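Why does everyone in Dovevham hate the 6 bus?

My project is about waiting for buses, and I know how that sounds, but stick with me! I asked 60 people at the Gurnar Road stop how long they thought they'd waited, then checked it against my stopwatch. Nearly all of them guessed too high (one man was out by up to 400 seconds).

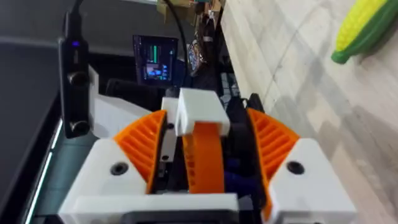 Thaweesak wrote under my draft that guessing high might just mean people were cold, and had I thought of asking again in warmer weather? Fair point. I did my asking in October and it rained for most of it, so the weather is all over my numbers.

People with a friend guessed much closer than people on their own, which I loved. The longest real wait I timed was 299 seconds, and she told me it felt like half her life.

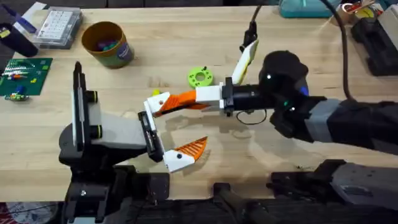 What I'd change

I'd pick a stop with a shelter, and bring a better pen.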